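3.2 The table, the arms and the alphabet
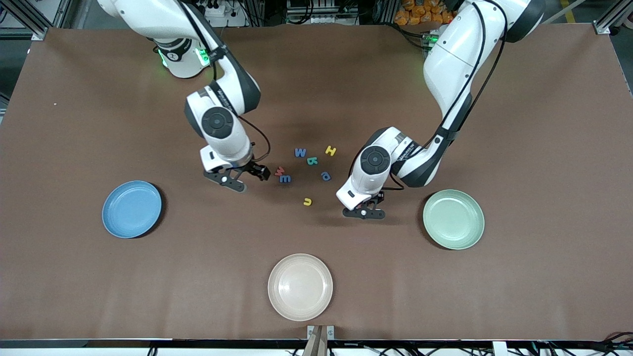
Figure 4. The two-arm cell during the letter-sorting task, with foam letters between the grippers and the three plates set out around them.

The cell was built on Saturdays in a shared workshop, in whatever floor space the laser cutter had not yet claimed. Both arms are fixed on the far side of the table and reach towards the front edge, an arrangement chosen after the second author had twice been nudged in the ribs during the earlier side-by-side layout. The controller, which we call Dalen, runs on a second-hand desktop and drives both arms from a single loop.

For the sorting task we use foam letters and three plates (Figure 4). Foam forgives a great deal. A gripper that closes too early merely dents a letter, whereas the wooden blocks of our first trials tended to leave the table at speed. The letters bring their own trouble, in that several of them are the same shape once you stop insisting which way is up. Our classifier, Vultis, held firm opinions on M and W and changed them whenever the letter was turned. We therefore sort by colour and record the letter only as a guess.

The table covering is plain brown. We had begun with a bare white surface, on which the depth camera found glare and very little else. The new covering wrinkles slightly towards its edges, and the height estimate there is worse by an amount we have decided to live with.

Each arm has its own half of the table and may enter the middle only while holding a software token. This is the least clever part of the system and the only part that has never failed. Over 429 attempts the token was refused 13 times, and in each case the waiting arm waited, as a well-brought-up arm should. An earlier version without the token lasted one evening - Mocanu still has the bent finger on his desk.

Calibration is done by hand before each run, by touching one fingertip to each plate rim in turn. Miah can do this in the time it takes the kettle to boil. The first author can't, and his runs are marked separately in Table 2.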